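Questions I get asked about the soup swap

I've been running a soup swap out of my house for long enough that the same questions land in my inbox every month, so I'm putting my answers in one place. If yours isn't covered, email me and I'll get to it (I'm slow in August, be warned).

What is a soup swap, anyway?

You make one big batch of soup, split it into containers, freeze them, and bring them over. Everybody puts their soup on the table, we draw numbers, and then we take turns picking until it's all gone. You show up with several tubs of the same thing and go home with several tubs of different things. My freezer has never been so interesting!

How much do I need to bring?

Five quarts, frozen solid, one quart to a container. I know that sounds like a lot. An eight-quart pot will do it with room to stir, and if yours is smaller you can make two batches on different days. Rhydian Pritchard did his over three evenings in a saucepan the first time and then bought a bigger pot the next morning.

What kind of containers?

Anything with a tight lid that you don't mind never seeing again. I like the square plastic ones from the restaurant supply place because they stack. Leave an inch at the top — soup grows when it freezes, and I've scraped enough minestrone off my freezer floor. Please no glass. We had a jar crack in somebody's tote bag on the way up my steps and I was finding bits of it for a week.

What goes on the label?

Name of the soup, your name, the date you made it, and every ingredient. Yes, every one. "Veggie" doesn't help a person who can't eat celery. Masking tape and a permanent marker work great, but put the tape on before you freeze the tub or it'll fall right off.

I'm vegetarian. Is it worth my while?

Yes! Usually a good half of the table is meatless. Catrin Kemeys makes a split pea that goes in the first round every single time, and there's no ham anywhere near it. Just check the label for chicken stock, which sneaks into a lot of soups that look innocent.

Which soups freeze badly?

Anything with pasta in it. The noodles drink up the broth and turn to mush, so leave them out and write "add noodles" on the lid. Potatoes in chunks can go grainy, though they're fine if you blend them. Cream and milk like to separate. I stop before the dairy goes in and put a note on the label telling people how much to add when they reheat.

And which ones freeze well?

Lentil, black bean, chili, most tomato soups, anything with barley if you make it a bit thin. Charoen Thammasiri brought a coconut and squash one last winter that I would happily eat out of the tub with a spoon, and it thawed beautifully. I've asked for the recipe twice. I'm asking again here, Charoen.

How do I cool a giant pot of soup safely?

Don't leave it on the stove overnight, even if your grandmother did. I ladle mine into shallow pans so the heat gets out faster, or I set the whole pot in a sink of ice water and stir it now and then. Once it's stopped steaming I fill the tubs and get them into the fridge, and they move to the freezer the next day. Spread them out in there if you can. A solid block of warm tubs takes forever.

Do you feed us while we're there?

I keep one pot going on the stove, plus bread and whatever cheese was on sale. Emrys Bowen generally turns up with a loaf of something dark and seedy. You're welcome to bring a dessert but please don't feel you have to, you've already made five quarts of soup.

Can I bring my kids?

Sure. They get to call out the numbers, and they take it very seriously.

What if I hate what I end up with?

It happens. There's a trading period after the last round, and it gets loud. If you're still stuck with a beet soup at the end, leave it with me — I love beets, and I'll find you something from my own stash.

Can I start one of my own?

Please do! Six people is plenty. Pick a date a month out so everyone has time to cook, clear a table near the door, and borrow a couple of coolers for anybody with a long drive home.
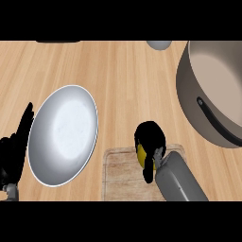 Big pot, cutting board and an oval plate on the table.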